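Home Projects Downloads Notes Archive About

Filed under: Retro computing, Emulators, Readme files

Print this page | E-mail this page

# Vurkico – a pocket-sized 8-bit home computer for your desktop

Vurkico is an emulator for the Andlow 200, a home computer that sold in small numbers and then vanished from every shop window I used to press my nose against. It runs on Windows, macOS and Linux, it starts in a blink, and it comes with the original BASIC, the tape deck, the beeper and that wonderful chunky font.
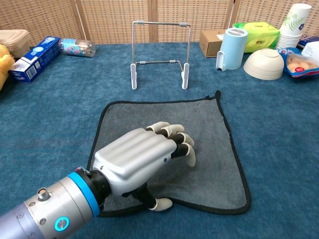 I started writing it one rainy June with a service manual, a dead motherboard and far too much coffee. What I wanted was to play one game again (Skodley, more on that below!) and I ended up with a full machine: processor, video chip, keyboard matrix, cassette port and most of the printer interface. If you grew up with an Andlow, I hope the first beep makes you grin the way it made me grin. If you didn't, come on in anyway – it's a friendly little computer and you can learn all of its BASIC in an afternoon.

Current release: 0.11, put up on 17 Dec 2020.

## What works

- The processor, including the undocumented instructions that half the game authors used
- All four video modes, with the border colors changing mid-line where they should
- Sound, both the plain beeper and the plug-in music cartridge
- Loading and saving tapes, at real speed or in turbo
- Save states, 20 slots per machine
- Joysticks, or the arrow keys if you don't own one
- Typing in listings by pasting them from the clipboard (this one is pure joy, try it)

## What doesn't work yet

- The disk drive. I have the controller answering but it thinks every disk is blank.
- Light pen. I've never held one, so I'm guessing from the manual.
- Printing in double width. Single width comes out fine as a text file.
- The Linux build ignores the volume slider on some desktops. Use the system volume for now.

## Installing

On Windows, unzip the folder anywhere you like and double-click `vurkico.exe`. There is no installer and nothing is written outside the folder.

On macOS, drag the app to Applications. The first time, right-click it and pick Open, or the system will refuse to run it.

On Linux, unpack the archive and run:

 chmod +x vurkico
 ./vurkico

You need SDL2. Most distributions have it already, and if yours doesn't, the package manager will find it.

To build from source you need a C compiler and `make`. It's 22 source files with no clever build system, and it compiles in almost no time even on my old laptop:

 make
 make test
 ./vurkico --mode 2

The test run checks every processor instruction against a table. If any line says FAIL, please send me that line and the name of your compiler.

## The ROM

The download includes a replacement ROM called Ó Flaithearta, written from scratch by Teresa Ó Dubhghaill. It isn't a copy of the original. Teresa worked from the printed BASIC manual and never looked at a dump of the old chip, and she did the whole thing in assembly – floating point and all! It runs nearly everything I've thrown at it. Circles are drawn faster than on the real machine, which makes a couple of demo programs look a bit frantic.

If you own an Andlow and have dumped your own ROM, name the file `andlow.rom` and put it next to the program. Vurkico will pick it up at the next start and show "ORIGINAL" in the status bar. Please don't ask me for a copy of it.

## Loading your first tape

1. Start Vurkico and wait for the READY prompt.
2. Press F5 and choose `tapes/skodley.tap`.
3. Type `LOAD ""` and press Enter.
4. Press F6 to play the tape.
5. Hold F9 if you want turbo. Let go and you get the full screeching experience.

Skodley is a maze game with a bouncing lamp for a hero, and it was the reason I saved up for a joystick. Its author, Daithí Gallagher, wrote it as a teenager and has kindly let me ship it with the emulator. He also sent along his level notes on squared paper, and I've typed them up in `docs/skodley-levels.txt`. Don't read that file before you've tried level 11 for yourself. It has a nasty trick in the bottom row and I fell for it all over again.

## Keys

| Key | What it does |
|---|---|
| F1 | Help, with a keyboard map |
| F2 | Save state |
| F3 | Load state |
| F5 | Insert tape |
| F6 | Play / stop tape |
| F8 | Take a screenshot |
| F9 | Turbo while held |
| F11 | Full screen |
| F12 | Reset (hold Shift for a cold start) |

The old keyboard had its quote mark over the 2 and its asterisk in a place I still can't find without looking. By default Vurkico uses your own layout. For the authentic muddle, start it with `--oldkeys`.

## Settings

Settings live in `vurkico.ini`, a plain text file that is made the first time you quit. The ones you may want to change:

 scale = 3
 scanlines = soft
 tape_noise = on
 border = on
 joystick_port = 1

`scanlines` can be `off`, `soft` or `hard`. I like soft. Hard looks great on a big monitor and terrible on a small one. If you make a mess of the file, delete it and you'll get a new one with the defaults.

## Changes in 0.11

- Pasting listings no longer drops the last character of each line
- Music cartridge is in tune (it was almost a semitone flat, sorry, musicians!)
- Save states remember which tape was in the deck
- Fixed a crash when the window was dragged to a second monitor while loading
- Ó Flaithearta: `INKEY$` returns an empty string when no key is down
- New border palette, matched by eye to a real machine on a real television
- Old save states from 0.10 still load, older ones don't

## Helping out

Bug reports are very welcome, and the best ones come with a save state attached. Tapes are even more welcome. If you have a box of Andlow cassettes in the attic, record them as WAV files in mono, don't clean up the sound, and write down whatever is on the inlay card. The `tape2tap` tool in the `tools` folder turns most recordings into working files. When it gets stuck, try moving the `--threshold` value up or down a little, and if it still won't go, send me the WAV and I'll have a look. I love a stubborn tape.

Patches are fine too. Tabs for indenting, please, and run `make test` first.

## License

The emulator and the tools are under the MIT license. The Ó Flaithearta ROM is under the same terms, with its own notice in `rom/LICENSE`. Skodley remains the property of its author and may be passed on free of charge along with Vurkico, unchanged.

Next on the bench is the disk controller. I have a new idea about the sector header, and I'm off to try it.

Print this page | E-mail this page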